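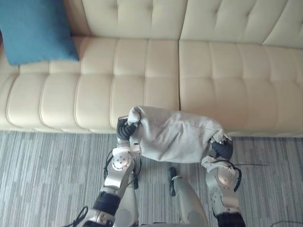
Sofa and Fabric Care: Frequently Asked Questions

By Aidan Fitzgerald
Friday, February 9, 2024

Which cloth should I use on a tufted leather sofa?
A soft, lint-free cloth with no printed pattern. Dyes from printed cloths can transfer to cream or off-white leather. Wash the cloth before first use and leave out fabric softener.

How do I clean the channels between the ribs?
Vacuum first with a soft brush head on the lowest setting. Wipe along each channel, from the back of the seat to the front edge. Wiping across the stitching pushes grit into the seams. Small tufting points can be cleared with a dry detailing brush.

How much cleaner is needed?
For a two-seat sofa, dilute 4 capfuls of Kuvley leather cleaner in 800 ml of water. Apply it to the cloth and never directly to the leather. Wring the cloth until it no longer drips.

How often should the leather be conditioned?
Every seven months in normal use. Sofas in direct sun need it sooner – check the top of the backrest for stiffness.

Can throw pillows stay on the sofa during cleaning?
Remove them. Strongly colored covers, teal and navy in particular, can bleed onto pale leather if they are put back before the surface is dry. Allow two hours.

Can I leave dark clothing or blankets on the sofa or carpet?
Not for long periods. Black ribbed knits shed lint and may release loose dye. Pick the item up by gathering it toward the center, so that lint stays inside the folds, and shake it out outdoors.

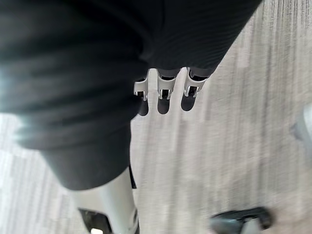
Wash new black fabrics separately at least twice before they go near pale upholstery. Lint already on a low-pile carpet comes up with a rubber brush, followed by a slow pass of the vacuum.

Does the same cleaner work on carpet?
No. Leather cleaner leaves a residue in the pile that attracts soil. Use Brarkar carpet solution and test it first on a hidden corner.

What does the Dwivedi fabric protection plan cover?
Dye transfer, seam separation and accidental stains on sofas priced up to $1,899. Wear from pets is excluded. Claims require the original receipt.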